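## 5. Setting the browning on your Drastano

The dial on the Drastano goes from 1 to 66. I have no idea who asked for that. Most of the range is useless for sliced bread, and the quick-start card that comes in the box tells you to start in the middle, which will give you charcoal. Ignore the card and do the following.

1. Plug the toaster straight into the wall. A power board is fine for a lamp, but a heating element pulls a lot more.
2. Turn the dial to 17.
3. Put in one slice of plain white bread, the cheaper the better. Don't use your good sourdough for this.
4. Push the lever down until it catches. If it pops straight back up, check the power is on at the wall. The lever won't hold without it.
5. When the slice comes up, look at both sides.
6. Too pale? Go up by 5 and try again with a fresh slice. Too dark? Go down by 5.
7. Once you're close, move the dial by 2 at a time until you like the colour.

Let the toaster cool with the lever up between test slices. A hot toaster browns faster, and you'll end up chasing a setting that only works on the second round.
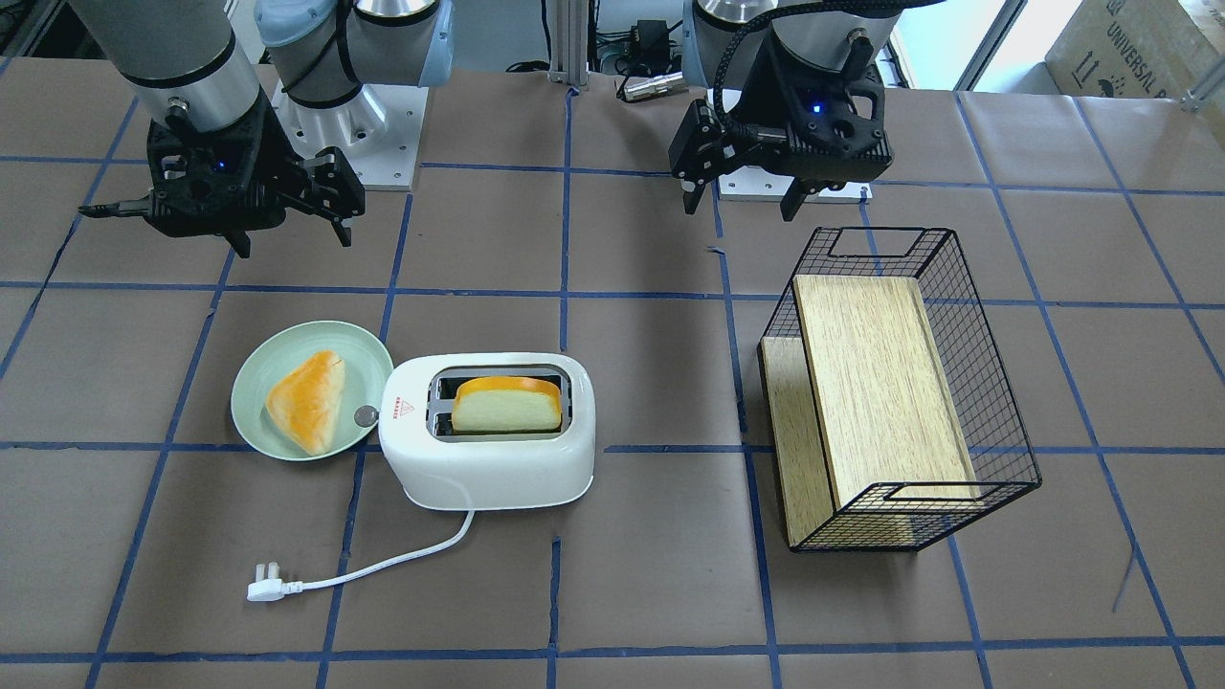

Why does one side come out darker than the other?

The outer elements and the centre element don't heat at the same rate, and a thin slice tends to lean to one side of the slot. Turn the bread around halfway through if it bothers you. The maker claims the "even glow" guides fix this. I've tried them with thin bread and thick bread and could see no difference worth paying for.

### 5.1 Frozen bread and the other buttons

The Frozen button adds time to whatever the dial says. It doesn't sense anything, whatever the box implies. Press it after the lever is down or it won't register.

The Bagel button is meant to cut the heat on the outside and keep it on the cut face. Cut sides go toward the middle. On older units it seems to do very little, so check yours with a cheap bun before you trust it.

**Note:** The Pastulano model has the same buttons in a different order, and its dial runs the other way. If you've swapped one for the other, redo the steps above from the start.

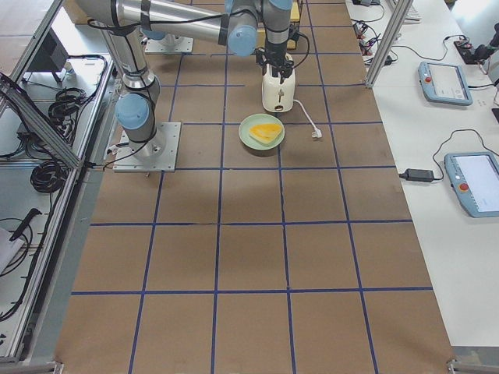
Guerreiro wrote in after the last version of this guide to say that 17 is far too low for rye, and that anything heavy or seeded needs nearly double before it takes any colour at all. Fair enough. I'd still start low. You can put pale bread back down, and there isn't much to be done with the other kind.

### 5.2 Crumbs

**Caution:** Unplug the toaster and let it go cold before you touch the tray. Never put a knife or fork in the slots, even with the plug out. The element wires bend easily and they don't bend back.

1. Slide the tray out from the back.
2. Tip it into the bin and wipe it with a dry cloth.
3. Turn the toaster over above the sink and tap the sides.
4. Push the tray in until it clicks.
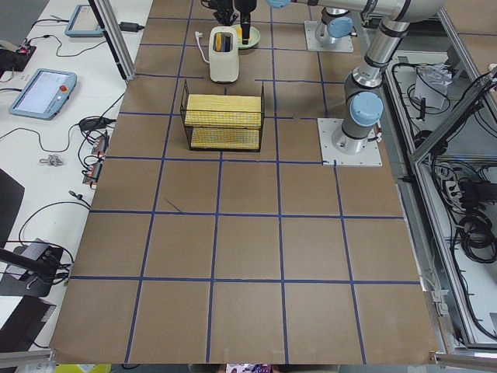
Dimorow sells a lining sheet that goes under the toaster to catch whatever the tray misses. I'm not convinced you need to buy one. Plain brown paper held down with tape will do for crumbs while the toaster is unplugged and upside down, and you can throw the lot out afterward. Keep the paper flat, though – once the front edge goes ragged and starts to curl, crumbs get in underneath and you're wiping the bench anyway. Take it away before you plug back in. Neither paper nor the Dimorow sheet belongs under a toaster that's running, in my view, and the leaflet is vague on the point.

If you still smell burning after a clean, run it once empty on a low setting with the window open. If the smell is more like plastic, stop and go to section 7.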